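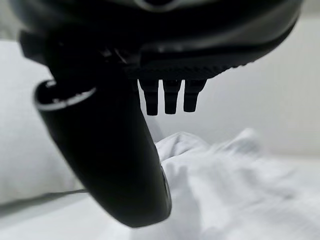 Plunholm wrote back that the hide glue is fine and we are cooking it too hot, and would we please put a thermometer in the pot itself and not in the water jacket.

August 25, 2026. Bench notes, glue trials.

Checked that first thing. Jacket read on target, glue in the pot was well over. So the June batches were all overcooked, which fits with the weak joints on the Callirby chair. Threw out what was left in the fridge and started over.

Soaked 100 g of dry granules in cold water, 100 g by weight, left until swollen right through. Heated slowly with the lid on. Skimmed once. It runs off the brush in a thin string now and sets to a jelly on the cold plate. The old stuff never did either.

Glued 3 test joints in beech offcuts from the Domański bench. Room was cool with the door open, so I warmed the parts on the radiator before brushing. One slipped a little in the clamp and I left it that way. Will break all of them after 2 days and write the results on this page.

Things to sort out:

Lid for the small pot does not seat. Water is getting away and the glue thickens by lunch. Top up with hot water, never cold.

The Felline stool is still waiting. Old glue in the mortises is brown and brittle and comes out with a damp rag and a dull chisel. Two of the rungs are loose, the others I don't want to disturb. No gluing on it until the test joints are broken.

Label the jars. There are two kinds of granules on the shelf and they look alike - the finer one needs less soaking. I think we mixed them in June but can't prove it.

Write to Plunholm again and ask how many times a pot can be reheated. We have been guessing.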